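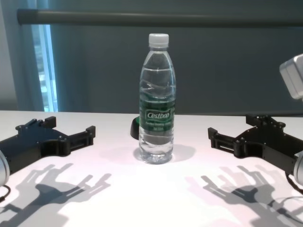
*瓶装水,绿标,Cestbon*

# 老小区自来水烧开有股味道,长期喝瓶装水还是装净水器?

Kendcombe 邻里互助 › 居家 › 饮水与厨房

**阳台种葱**

租的房子,楼龄比较老,六层楼,我住五楼。搬进来是 7 月,当时天热,喝冰的多,没太注意。最近开始烧水泡茶,发现烧开的水有股味道,说不好是什么,有点像游泳池,又有点像旧抹布。早上第一壶最明显,晚上下班回来烧的那壶也有,周末在家用水多的时候轻一些。

已经做过的:

- 水龙头的起泡器拧下来洗了,里面有些黑色小颗粒,洗完味道没什么变化
- 水壶用柠檬酸煮过两遍,是 Kuroda 的不锈钢壶,用了三年,之前在别处没这个问题
- 买了一个 Gralov 的滤水壶,过滤之后游泳池那种味道没了,另一种味道还剩一点
- 借了同事的 TDS 笔测了一下,自来水 123,滤过的低一些,具体数字没记

现在喝的是整箱买的瓶装水,做饭也用,一个人住还行,但是搬上五楼很累,瓶子也多。房东的意思是水没问题,要装净水器可以,自己出钱,走的时候恢复原样。租约还有一年多。

想问几件事。一是这个味道到底是哪来的,有没有办法自己判断。二是瓶装水放在阳台行不行,我厨房小,没地方,阳台是封闭的,夏天下午能到 40 度。三是如果装净水器,租房装哪种合适,不想花太多。TDS 123 算高吗?

---

**三楼东户**

我以前在物业做过几年工程,老小区这种情况见得多,按你问的顺序说。

先说味道。你说的两种味道多半是两个来源。游泳池味是余氯,自来水出厂要保留一定的余氯,到用户家里也应该还有,这个是正常的,有时候季节变化或者管网检修以后会重一点。滤水壶里的活性炭主要就是吸附这个,所以你滤过之后它没了,对得上。

旧抹布味更像是水在管子里停久了,或者是楼顶水箱的问题。你早上和下班以后明显,周末轻,也就是水不流动的时间越长味道越重,说明你家里或者单元立管这一段嫌疑比较大。自己判断可以这样做:

1. 早上起来先别用水,用干净的玻璃杯接第一杯,放一边。
2. 龙头开大放几分钟,水可以接到桶里拖地冲马桶,然后再接一杯。
3. 两杯都盖上,晾到室温,分别闻。冷水不容易闻出来的话,各烧一次再闻。
4. 如果第二杯基本没味道,问题在你家的管子、软管或者龙头。如果两杯一样,再去问楼下和隔壁单元。

接龙头的那根编织软管值得看一下。厨房水槽下面,冷水那根,很多老房子从来没换过,里面的橡胶内管老化以后会有味道,还会掉黑渣。你起泡器里洗出来的黑色小颗粒,很可能就是这个。换一根很便宜,关掉角阀,用扳手拧下来,量好长度和接口买新的,注意垫片别忘了装。角阀如果拧不动不要硬拧,老角阀断在墙里很麻烦,那种情况叫房东找人。

要是两杯水都有味道,邻居也有,那就要问物业你们楼是不是水箱供水,最近一次清洗是什么时候。二次供水的水箱清洗和检测应该有记录,可以要求看。很多小区贴在单元门口或者公告栏里,只是没人看。

TDS 123 不高。TDS 测的是水里溶解的东西总共有多少,主要是钙镁这些,它不管余氯,也测不出细菌,更测不出味道。拿它判断水干不干净没什么用,换反渗透滤芯的时候看看前后差多少还可以。滤水壶滤完降得不多也正常,不代表壶没用。

瓶装水放阳台不建议。瓶身标签上一般都写着避免阳光直射、阴凉干燥处存放,40 度又晒得到太阳,放短时间问题不大,整个夏天放着就算了。塑料瓶晒久了水会有塑料味,到时候你又多一种味道要找。实在没地方就放床底下,别直接挨着地,垫一层纸板,也别跟洗衣液、樟脑丸、油漆放在一起,塑料瓶不是完全隔味的。

---

**半斤挂面**

我直接装的净水器,不后悔。

租房就装水龙头上那种,拧上去就行,走的时候拧下来。厨下那种要接管子,有的还要在台面打孔,房东又要恢复原样,麻烦。

滤芯要按时换!我第一个滤芯拖了很久没换,水比不滤还难喝。

---

**旧水表**

楼上说龙头式,我补充一点,装之前先看龙头口是什么螺纹,抽拉龙头和一些方口的装不了。另外它也是活性炭加一层膜,跟题主那个滤水壶的原理差不多,滤水壶去不掉的味道,它未必去得掉。所以还是先按三楼东户的办法把来源找出来,再决定花不花钱。

关于厨下反渗透机,租房也不是不能装。台面上如果本来有皂液器的孔,或者龙头旁边有预留孔,可以直接用,不用打新的。下水接口用的是卡扣,有的要在排水管上钻一个小孔,这个孔走的时候要换一截管子,提前跟房东说清楚,最好留文字。还要看水槽下面有没有插座。一年多的租约,一个人喝,我觉得不太划算,搬家拆装还要再出一次钱。

台式的免安装机可以考虑,自己往水箱里加水,插电就用,缺点是占台面,你说厨房小,先量一下。

再说几个题主没问但会碰到的:

**滤水壶。**新滤芯头两壶要倒掉,说明书上一般写了。滤过的水没有余氯,不要在壶里过夜再喝,尤其夏天。放冰箱的话也当天喝完。滤芯中间有几天不用,再用之前要重新冲。壶盖和上面那个漏斗的缝隙容易发滑,每周拆开刷一遍。你说滤完还剩一点味道,也可以先检查一下是不是壶本身的问题,用瓶装水倒进去滤一遍,再闻。

**烧水壶。**柠檬酸煮完要用清水再烧一到两壶倒掉。壶盖里的硅胶圈会吸味,洗壶身洗不到它。我家的壶有过一次怪味,最后是把圈拆下来单独泡了小苏打才好。Kuroda 那个壶的圈好像能拆,不同型号不一样,你看一眼壶盖内侧有没有可以抠的边。

**瓶装水做饭。**没必要。焯菜煮面那点余氯,开盖煮着就散了。把瓶装水只留给喝的,量能少一半以上,搬楼梯也轻松。或者改成订桶装水送上楼,一个人喝不完大桶就挑小桶,开封以后要尽快喝,饮水机的进水座也得定期清洗。

**放瓶子的架子。**我家是在冰箱和墙中间的缝里塞了一个 Prisska 的窄推车,60 块,最下面一层放水,上面放调料。轮子一般,装满了推起来有点歪,不过不用弯腰去床底下掏了。买之前量缝的宽度,量最下面踢脚线那个位置,我第一次量的是上面,退了一回。

---

**阳台种葱**

回来更新一下。

按三楼东户的办法接了两杯,冷的时候闻不出区别,各烧了一次,第一杯有味道,放过水之后的那杯只剩一点氯味。然后去看了水槽下面的软管,外面的编织层都锈了,冷水那根拆下来,里面的管子发黏,摸一手黑。角阀能拧动,就自己换了,垫片第一次没放正,滴了一晚上水,第二天重新装好了。

换完以后旧抹布味基本没有了,早上第一杯我还是放掉不喝。硅胶圈也拆下来泡了,Kuroda 这个能拆,在壶盖里面,用筷子撬一下就出来。

净水器先不装了,继续用滤水壶。瓶装水还剩半箱,已经从阳台挪到卧室柜子旁边,喝完不打算再整箱买。热水那根软管跟冷水的一样旧,也准备换,买的时候是不是要看耐温?冷热能不能用同一种?

---

**三楼东户**

能用同一种,买标着冷热水通用的就行,只标冷水的别接热水。热水那边换之前先把热水器的进水阀也关了,放掉管子里的余水,再拧。下面垫个盆。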